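Community Solar, From the Kitchen Table Out
October 19, 2025

I went to Cluduvine expecting to spend an hour on solar panels and ended up staying until the coffee ran out. The woman I'd come to see runs the local energy co-op, and she agreed to talk on one condition, that I leave her name out of it. "Half the valley has my cell number already," she said. Fair enough!

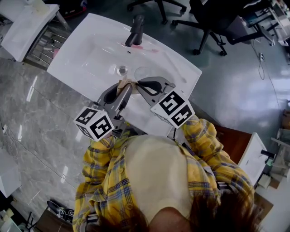
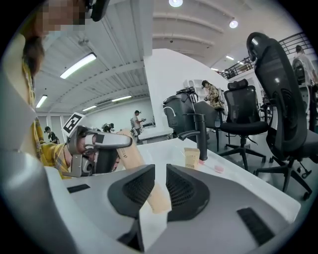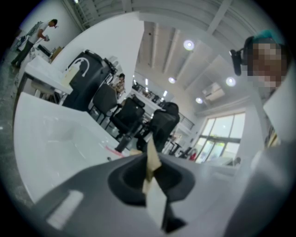
At the washbasin, with grippers and small paper or cloth items.

The co-op started with a leaky roof. The old feed warehouse on the edge of town needed replacing up top, and the owner was getting quotes, and somebody at a potluck asked if you could put panels on it while the crew was up there anyway. That was five years ago. Now there are 300 member households, and the warehouse array covers a decent slice of what they use in summer (winter is another story, and we'll get to that).

I asked her how you talk that many people into putting money into somebody else's roof.

"Slowly," she said. "I thought it would be the climate folks who signed up first, and sure, a few of them did. But the first big bunch was retired people who hated their electric bill. They'd bring the bill with them. They'd put it on the table and point at the line they were mad about, and it was always the delivery charge, and I'd have to tell them we can't do a thing about the delivery charge."

She laughed pretty hard at that. I got the feeling she has had that talk many, many times.

The buy-in is $2,000 a share, which can be paid over two years. I told her that sounded steep for a town where the diner still does a cheap breakfast, and she didn't argue. "It is steep. We lost people over it. We had one family come to every meeting for a year and never join, and I don't blame them one bit. If I could do it over I'd have had a half share from day one. We have it now, but it took us way too long."

The panels went up under a contract with Isolex, an installer from two counties over, and I wanted to know how that went. There was a pause. She got up and fiddled with the coffee maker - I think she was deciding how polite to be.

"They did good work," she said finally. "The work is good. The calendar was terrible. They told us March, and in March we had the racks up and no panels. So now you've got this roof with a bunch of metal on it and everybody driving past on the way to the grocery store asking me what it's for."

The panels did come, and the crew put them up in 11 days. Then the whole thing sat there switched off, waiting on the utility to approve the connection. I've heard this from pretty much every small project I've written up on this site, and I said so.

"It was the worst part," she said. "It was sunny! That's what got me. It was the sunniest spring, and I'd go out there and look up at it, making nothing. You'd call and they'd say it's in review. You'd call again and you'd get a different person, and it's in review. I don't even think they were being mean about it. I think there were just two people at two desks with a big stack."

So what did she tell the members during all that?

"I sent an email every Friday. Even when there was nothing in it. I had a few that were basically 'still waiting, have a nice weekend.' And people wrote back and said thank you. I've kept that up, by the way, I still do the Friday email."

I am on that email list now. Last week's was mostly about a squirrel.

We got onto batteries after that, and she perked right up. The co-op has been going back and forth on storage since last fall. There's a small pilot, called Chow, that would put a battery next to the warehouse and let it fill up around midday, then run down in the evening when everyone gets home and starts cooking. (Hence the name. She voted against the name.) The members were pretty evenly split when it came up, and she can see both sides.

"The people who want it, they went through the ice storm with no power and they don't want to do that again. I get that. But Chow isn't backup. If the lines go down, your house goes dark same as before. I've said it at every meeting and I'll have to say it again at the next one. It helps with the evening price, and that's all it does."

And the people against?

"They want to know about fire, mostly. And they want to know who's going to haul it off when it's dead. Those are good questions. I've got a decent answer for the first one and I'm still working on the second."

The money side is a little easier, or at least it's more familiar. She showed me the software they use for splitting credits among members, a program called Undent, and she is a real fan. Before that it was a spreadsheet, and the spreadsheet was hers, and it sounds like it ate most of her weekends. "I had a formula in there that I was scared to touch," she said. "It was right every month and I had no idea why. When we moved everything over to Undent I checked it line by line and I was off for one household, by pennies, for two years. I called them up and apologized. They thought I was selling something."

Winter, then. I promised. The array makes a lot less from November on, between short days and snow sitting on the panels, and new members get a shock when their first January credit shows up. She has started handing people a month-by-month chart before they sign anything. The sales talk is duller that way, she says, but she gets fewer angry calls.

I asked if anybody climbs up there to clear the snow.

"No! No. Please put that in. Nobody goes on the roof. We had offers, and I said absolutely not, let it melt."

Before I left I asked what she'd say to a town that's where Cluduvine was five years ago, with one leaky roof and a few interested neighbors. She thought about it while she was rinsing out the cups.

"Get the utility paperwork in first. Before the installer, before you pick the panels, before you have your party. We had our party way too early. And get the roof looked at by somebody who isn't selling you a roof."

The next members' meeting is a vote on Chow, and she wouldn't guess how it's going to go. I'm planning to drive back over for it.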